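Why Does Bread Rise?

Bread dough is a mixture of flour, water, salt and yeast. Yeast is a living thing, a kind of fungus. One yeast cell is too small to see without a microscope.

Yeast feeds on sugars that come from the flour. As it feeds, it gives off a gas called carbon dioxide. The gas collects in the dough as bubbles.

Flour also contains proteins. When they get wet and are kneaded, they link up into a stretchy net called gluten. The net traps the bubbles, and the dough swells. 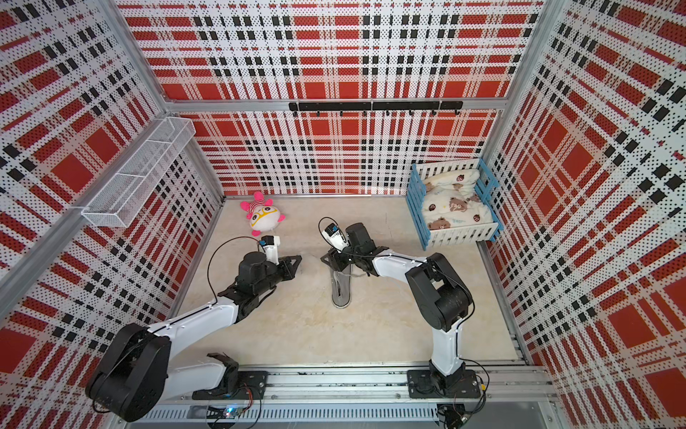
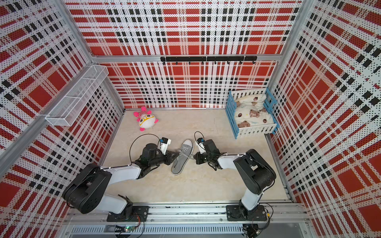
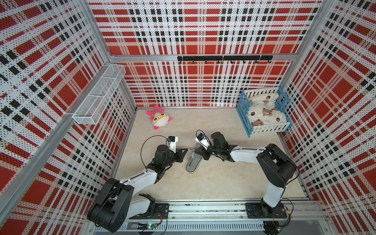

Plaid walls, a hook rail and a white wire basket, in all three views.

Temperature matters. Cold dough rises slowly – a bowl left in the refrigerator may need all night. Very hot water kills yeast, and then the dough stays flat.

In the oven the bubbles grow bigger for the first 10 minutes or so of baking. Then the yeast dies, the gluten sets firm and the holes stay where they are. Cut a slice and look for them.

Words to know
Yeast: a tiny fungus used in baking
Gluten: the stretchy net in dough
Knead: to press and fold dough

Text: Lăcrămioara Ilie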